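Went to the Rosetel open day at Furnwood this morning. They've got a robot that does kitchens now, or so the leaflet says. A few thoughts, in order of grumpiness.

The leaflet says "ready for the home". The man doing the talk said "ready for trials in the home". I asked which. He said the leaflet had been printed in August.

16 of us in a room with no chairs. The talk ran to 28 minutes and the word "seamless" came up in most of them. I came for the fridge.

The fridge, to be fair, was a proper one. I'd expected three tins and a plastic apple. Someone had stuffed the door the way people do, bags and all, and the shelves weren't much tidier. Credit where it's due.

Job on the card: find a bottle, take it out, put it on the worktop. It took 2 goes. First time the arm stopped short and a woman with a tablet did something to the tablet. I asked what. "Just a nudge." How many nudges in a normal day? They don't publish that.

I'd like them to publish that.

They do publish 700 hours of practice, in big letters on the wall. Practice at what, in how many kitchens? Two, both at Furnwood. My kitchen isn't at Furnwood.

Biltel had a stand by the door selling the service plan. There's no price for the robot yet but there's a price for the service plan. Make of that what you like.

I saw the Rafferty one last year and it couldn't get a fridge open at all, so things are moving. I just want to see one do the whole job with the tablet left in another room.

Last one from me, the fridge job under way. Off to find a sandwich.

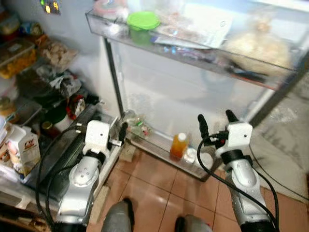

Could you book one for your own house yet?

Only by joining the trial list, and Rosetel wouldn't give a date for when the first homes on it get a visit.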